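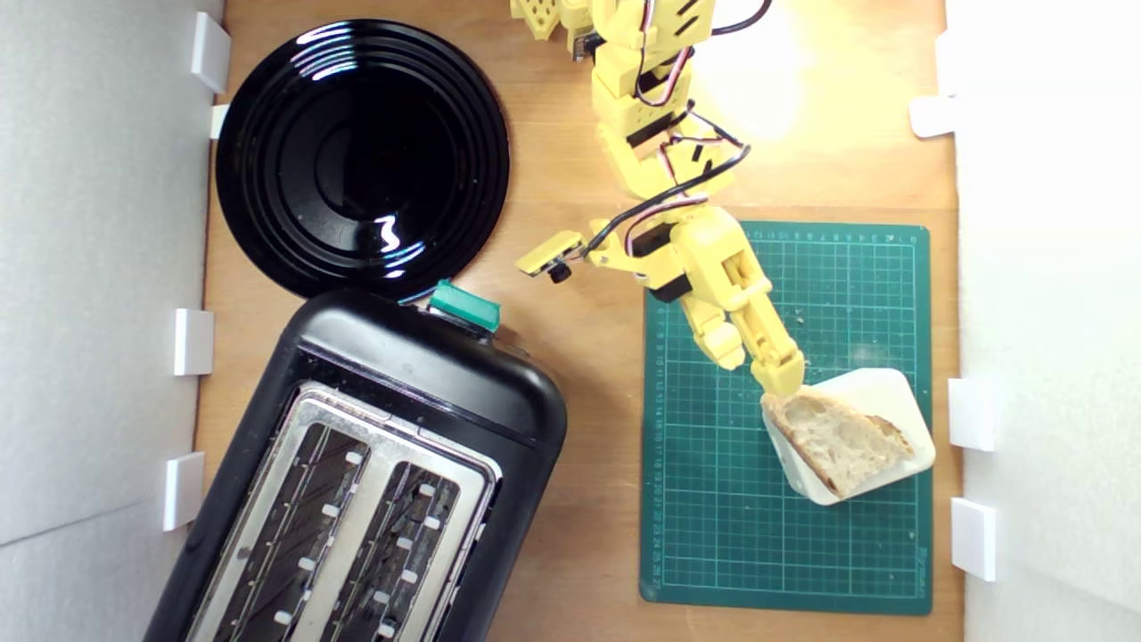
Call for participants: bread handling and toasting, two-slot toaster

Humham is recruiting participants for a bench study of small breakfast tasks. The present round covers one task only: moving sliced bread between a dish, a toaster and a plate. Participants will work at a tabletop station and complete a short form after each block of trials.

Reference: 1727
Study name: Pladden
Location: Remska building, ground floor
Places open: 9

The station

All trials use the same set of items on a wooden tabletop between two white side walls:

Two-slot toaster, black, with metal-framed slots
Round black plate with concentric rings, glossy
Small white square dish with rounded corners
Green cutting mat with printed grid and rulers along the top and left borders

The plate stands next to the toaster. The mat is to the right. Positions are set by the station lead before each block and should not be changed by the participant.

The bread

We use an open-textured loaf with a firm crust, cut by hand. Slices vary in outline and thickness, and this variation is part of the study. Pre-sliced tin loaf was used in the July round and will not be used again — the slices were too uniform to be of interest. Bread is supplied. Please do not bring your own.

In the slot-loading part of the task the slice is held upright by its upper edge and brought in line with one of the slots.

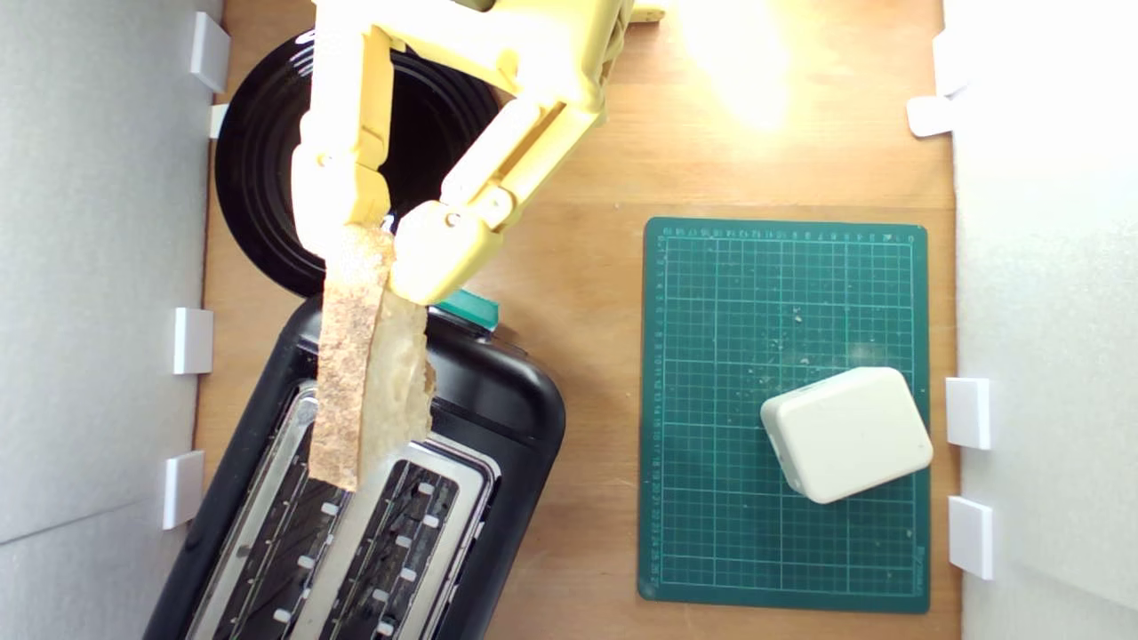 What participants do

Each session consists of 4 blocks with a break after the second. Within a block you will place a slice in the slot named on the task card, operate the toaster at the marked setting, and transfer the slice to the plate or the dish. Dropped or broken slices are recorded and the trial continues with a fresh slice. Crumbs are left on the mat until the end of the block, then brushed off and the mat wiped.

Requirements

Aged 18 or over
Able to read a task card at arm's length
No allergy to wheat, rye or sesame
Closed shoes; sleeves that can be rolled back

Experience in catering or baking is not needed. Bread used in trials is not for eating.

How to apply

Write to the Humham study desk quoting reference 1727, with your available mornings and any food allergies. Applications close on 2024-09-22. Applicants who took part in the July round may apply again — state this in your message.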